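Buildings and Grounds | Members' Newsletter

Speckled floors and the slip test: results from Clorkgate

Thursday, June 1, 2023

The resin floor at the Clorkgate nursery and family centre was retested in May, two years after it was laid. Members who manage similar rooms have asked for the readings and the cleaning method, so both are set out in brief.

The floor covers the playroom, the corridor and the wet area by the back door. It is a two-part coating over a concrete slab, with a fine grit in the top coat. Total cost including preparation was £2890, of which the larger share went on grinding the old slab and filling the cracks. Brevton supplied the coating and Dramani did the laying.

Testing was by pendulum, using the soft rubber slider, on wet and dry surfaces. A wet value of 36 or above is normally taken as low slip risk. The playroom gave a wet average of 41 and the corridor 38. The wet area came out at 27, well inside the moderate band, and was the only part to have fallen by more than a few points over the period.

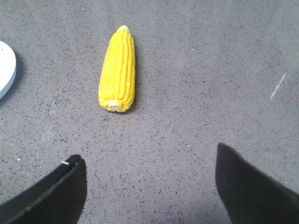 Hanne Þrastardóttir, who carried out the tests, put the low figure down to detergent residue. The wet area had been mopped daily with a neutral cleaner at around twice the stated strength and was not being rinsed. A film builds up between the grit particles and fills the texture that gives the grip. It is hard to spot by eye, particularly on a flecked finish, where dull patches do not stand out as they would on a plain colour.

The area was then scrubbed by machine with a medium brush and an alkaline cleaner, left for ten minutes, picked up with a wet vacuum and rinsed with clean water. The repeat reading was 37. No recoating is planned for now.

The cleaning schedule has been changed as follows. Daily mopping continues, with the cleaner measured out and not poured by eye. Rinsing is now weekly in all rooms and daily in the wet area. Machine scrubbing is every two months. White pads are allowed — black stripping pads are not, as they polish the high points of the grit.

Aušra Kivi has the full test sheets, including the slider temperatures and the direction of each swing. The Filen site has the same coating on a timber subfloor and will be tested next. Its results should not be compared directly with those from Clorkgate until the difference in top coat has been checked.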